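Housing Law and Procedure
Unit 6: Possession proceedings against occupiers without title
Course handout, revised 22 Apr 2024
Kaja Uibo

Read this with the Unit 5 notes on tenancies and licenses. The statutory extracts are in the course pack and are not repeated. Where the handout says "the Act," it means the statute in the first extract.

1. Who is an occupier without title

The term covers three groups that are often run together in press reports. The first is people who entered land without any permission. The second is people who entered with permission that has since ended, such as a license that was revoked or ran out. The third is people who were placed on the land by a public body under a temporary arrangement and whose status was never put in writing.

The third group causes most of the litigation. A public body that moves households to a temporary site will usually say that it gave a bare license. The households will usually say that they were promised a permanent home and that the license lasts until the promise is kept. The court has to decide what was said, who said it, and whether that person had authority to bind the body. Documents are thin in most of these cases. Minutes of site meetings, allocation lists and letters about water and electricity supply are often the best evidence available.

2. Notice

Notice must be in writing and must identify the land. It must name each adult occupier whose name is known or could be found by reasonable inquiry. A notice addressed only to "all persons unknown" is defective if the landowner holds a list of residents.

The minimum period under the Act is 56 days for a household that has been on the land for more than six months, and 23 days in any other case. Time runs from service. A notice fixed to a fence or gate is good service only if personal service was tried first and a record was kept of each attempt.

Students often mix up the notice period with the hearing date. The claim may not be filed until the notice has expired. A claim filed early is struck out and cannot be cured by delay in listing it.

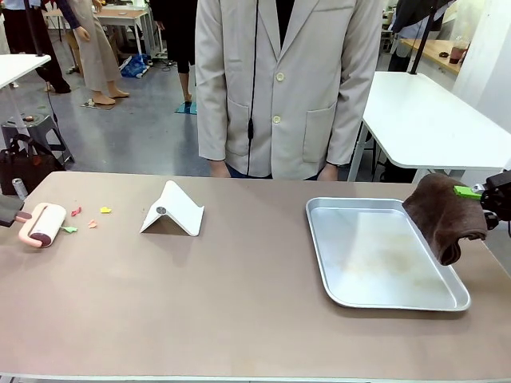
3. The two-stage test

At the first stage the court asks whether the claimant has a better right to possession than the defendant. This is a question of title and nothing else. Hardship is irrelevant here, and pleadings that raise it at this stage are routinely criticized.

At the second stage the court asks whether it is just to make the order and, if so, on what date it should take effect. The factors listed in the Act are:

length of occupation
the presence of children, older people or people with disabilities
whether other accommodation can reasonably be provided, and by whom
the use to which the claimant intends to put the land
the conduct of both sides, including any removal attempted without an order

The list is open. Courts differ on how much weight to give the fourth factor where the claimant is a private owner with no fixed plans. The better view is that an owner does not need a plan, but that the lack of one may justify a longer date for leaving.

4. Removal without an order

Demolition or removal of an occupied home without a court order is unlawful, whatever the state of the title. Disputes in practice are about the word "occupied." A structure with no roof and no belongings inside may be building material only. A finished structure with bedding in it is a home, even if the family was at work when the crew arrived.

Interim relief is by urgent application. The applicant must show a right, a real risk of harm, and the lack of any other adequate remedy. Affidavits should state the time of the removal, who carried it out, whether any paper was shown, and what became of the materials. Photographs should be exhibited by the person who took them.

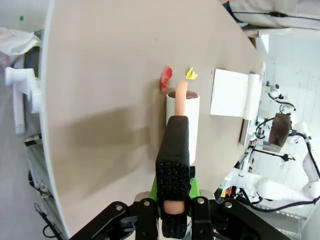
An interim order binds the respondent and its contractors from the moment they know of it. Formal service is not needed for contempt if actual knowledge is proved. For that reason the order is normally sent by email to the legal department and read aloud on site — and a note is made of who was present when it was read.

5. Problem for seminar

The town of Mellden owns a field at Catterall. Three years ago it moved 70 households there from a flooded site at Ornham. Each household was given a card reading "temporary placement." A council officer, Bevan Fairweather, told a residents' meeting that permanent homes would be ready by June of the following year. None was built. The town has now agreed to sell the field to Plirnero, a warehouse developer, with vacant possession. It serves a notice of 23 days addressed to "the occupiers."

Prepare short written advice for the residents, no longer than 1,000 words. Cover the validity of the notice, the legal effect of the card and of the officer's statement, and the date the court is likely to fix if an order is made. Assume that the sale contract has been signed but not completed. Do not deal with planning law.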